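# Rudero Robotics Club: Two-Arm Project Gallery

Posted Jan 5, 2026

Rudero is an after-school robotics club with 19 members in grades nine through twelve. We meet in the back half of the shop wing. For the past few years most of our time went to the Usara league, where teams build a wheeled robot and run it on a field. This year one group stayed with the league and the other took on clothes handling with two arms, which we enter in the Desmet student showcase in February.

The task is simple to write down. A shirt starts on the table, the arms put it on a hanger, and the hanger goes on the rack. A run has a time limit of 12 minutes. Judges give points for each step, so a shirt that is on the hanger but never reaches the bar still earns something. There are 3 scored runs per team, and the best one counts.

The group splits into small crews. One works on the gripper settings, one keeps the run log, and one does the driving. Everybody takes a turn driving before they are allowed to edit any code.
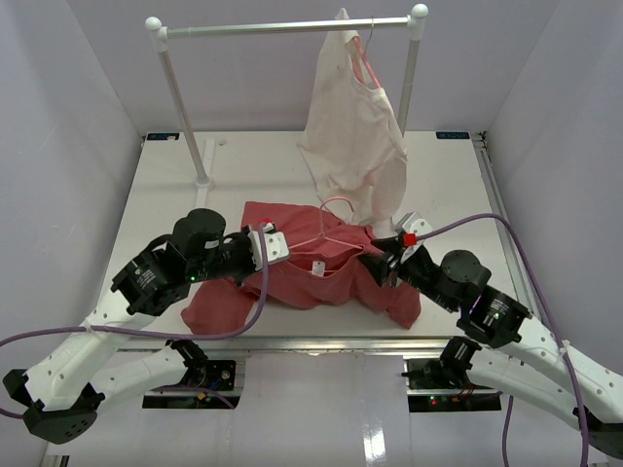 The shoulders take most of our practice time. Getting the first side of a hanger into a shirt is something new drivers can learn in a couple of meetings, and the second side takes much longer. The neckline closes up or slides along with the hanger when one arm pulls harder than the other. Our drivers now work with one gripper at each shoulder, as with the red shirt, and keep the hook pointing up between them so it is ready for the bar. With a white shirt already on the rack, there is also less room behind the work, and the arms have to stay low until the hanger is fully in. We practice with one shirt hanging because the second shirt in a scored run is worth double.

**Run log.** The log has 236 entries so far. Each entry gives the driver, the shirt, the time, and the step where the run ended. "Neck" and "second shoulder" are the two most common notes. We stopped writing "bad run" in November and now have to put down which step it was.

**Shirts.** All of our practice shirts came from the school lost and found or from closets at home. We wanted different weights of cloth. Thin knits bunch up and stretch, and stiff button shirts hold their shape but catch on the fingers. Members can still bring in plain shirts, adult small or medium, no sequins.

**Software.** We use Fetilow to record and play back arm motions. The playback works well for reaching toward the bar, where the path is nearly the same every time. It does not work well for anything that touches cloth, so those parts are driven by hand for now. The showcase allows this but gives a bonus for steps done without a driver.

**Before the showcase.** Still open on our list:

- slower wrist turn when the hook is near the bar
- a second driver pair trained on both shirts
- poster text and the one-page report
- spare gripper pads, cut and labeled

New members can join the two-arm group until the end of the month. Bring the signed shop safety form to your first meeting, and tie back long hair. The league group has its own page with pictures of the wheeled robot.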